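Knit Studio Project Report: The Yoked Cardigan That Became a Vest

Final write-up, Knitwear Construction, spring section
Project partners: Kiran Bisht and me
Instructor: Vandana Bhatt

So the assignment was to design a garment from a swatch up, write the pattern, knit it, and then hand the pattern to somebody else in the class and see if they could knit it too. I picked a cardigan with a round yoke and a colorwork band, because I had wanted one since I was about twelve and because I thought a yoke would be easier than set-in sleeves. (It's easier to knit. It is a lot harder to write down.)

Kiran was my test knitter and I was hers. She did a hat with earflaps, which she finished way before I finished anything, and I'll say more about how that went near the end.

The yarn

I went back and forth on yarn for ages. Vandana had us look at fiber content first and color last, and I did it the other way, so I started with a rusty orange I loved and then found out it was a superwash that grew like crazy after a bath. My first swatch went from 20 stitches over four inches to 18, and the rows went even worse. I kept that swatch pinned over my desk as a warning.

In the end I bought a worsted weight wool called Trolby, sold on cones by Bromness, in oatmeal, dark green and that same kind of orange. A cone had 900 yards on it, so I got the oatmeal on a cone and the other two in small skeins. It's a woolen spun yarn, which I had never used before. It feels kind of thin and dry on the cone, and there's spinning oil in it, and then you wash it and it poofs up! I did three swatches on three needle sizes and washed them all, and the US 7 won. Ravindra Tripathi at the next table said mine felt like a good old blanket, and I took that as a compliment.

One thing I'd do over: I wound the cone into cakes too tightly. Wool doesn't like sitting around stretched, and the yarn from the middle of the cakes knit up a hair skinnier than the yarn from the outside. You can see it in the lower body if you know where to look, and I always know where to look.

The math

I made my measurements on myself, with two inches of ease at the bust. At 16 stitches to four inches (yes, I knit loosely, I've made peace with it) the body came out to a very friendly number, and I was feeling great about everything until I got to the yoke depth. The yoke decreases have to land between the colorwork rounds, and the motif repeat has to divide into whatever you've got left after each decrease. I had an eight-stitch motif. My stitch count after the first decrease round was not a multiple of eight. I fudged it, and then it wasn't a multiple after the second one either.

Vandana told me to work from the neck down on paper even though I was knitting from the bottom up, so that the smallest count is one you choose and the others grow out of it. That took me one evening with graph paper and it fixed the whole thing. I really wish I had asked two weeks earlier.

I also made a spreadsheet for grading into three sizes. Chandrasekhar Thomas helped me with the rounding, since the formula kept giving me half stitches. We ended up rounding to the nearest full motif and putting the difference into the underarm, where you can hide almost anything.

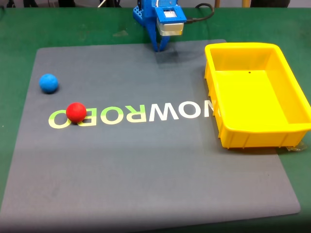
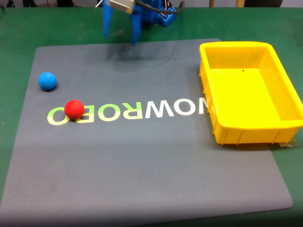
The knitting

I cast on for the body first, in one piece with a steek down the center front, so I could knit the whole thing in the round and cut it open at the end. Ribbing, then plain stockinette for what felt like a year. I'm a TV knitter and the body was perfect for that. The class log says I should record hours, but I lost track somewhere in the second sleeve, sorry.

The sleeves are where it all came apart. I made the first one on double points and the second one on a long circular with magic loop, because I'd left the double points at my parents' house. Do not do this! My gauge on magic loop is looser, by enough that the second sleeve was a full inch bigger around the upper arm. I blocked them both and hoped. Blocking did not help. I held them up next to each other in class and Lajos Kun asked which one was for the guest.

So I had a choice. I could rip the second sleeve and knit it again, or I could change the design, and by then there was a deadline and I was short on oatmeal too. I took both sleeves off the plan, bound off for armholes at the underarm, and worked the yoke much shallower, more like wide caps over the shoulders. The colorwork band stayed. The cardigan became a vest. I was pretty sad about it for a day, and then I tried it on over a button-down shirt and liked it more than I ever liked the drawing.

Colorwork notes, for whoever uses this pattern next. Carry the green on the bottom and the orange on top the whole way, and don't switch. I switched after putting it down for a weekend, and there's a band of rounds where the green pops and then suddenly the orange pops. Also, catch your floats if they go over five stitches. I had one seven-stitch float that I snagged with a ring every time I put the thing on, and I had to tack it down with sewing thread.

Cutting it

I reinforced the steek with a crochet chain on both sides and then cut between them with little embroidery scissors. Everyone had told me it would be terrifying and it was okay - sticky wool just sits there. The scary part was picking up for the button band, where I picked up too many stitches and the whole front ruffled like a lasagna noodle. I ripped it and picked up three for every four rows, and then it lay flat. The buttons are wood, from my grandmother's tin, and one of them doesn't quite match.

Writing the pattern and getting it tested

I got the first draft to Kiran on February 3, 2018, and it was almost 4000 words long. That is way too long for a vest. I had explained every single decrease round in full sentences. Kiran sent it back with whole paragraphs crossed out and a note that said "chart??" and she was right, a chart did the work of two pages. The final version is down to 1000 words plus the chart and a schematic.

She knit the smallest size in a gray and cream and found three mistakes. The armhole bind-off was written for the right side only, so her left armhole sat a row higher. I'd left out the length of the ribbing completely, because it was in my head and I never typed it. And the neck said "repeat until desired length," which she circled twice. All three are fixed now.

Her hat pattern, by the way, had one mistake in it, a missing "purl" in the earflap garter section. I felt very proud for catching it and then remembered how many she'd caught in mine.

What's left to do

The neckband is still a little loose, so I want to try it again on a size 5 needle with a folded edge. I have two finished, unmatched sleeves in a bag and I'm thinking about felting them for mittens. The medium and large sizes haven't been test knit by anyone, only checked on the spreadsheet, so please treat those numbers with some suspicion. Lajos says he'll knit the large over spring break in March if I give him the yarn, and I've told him he can have whatever is left of the green.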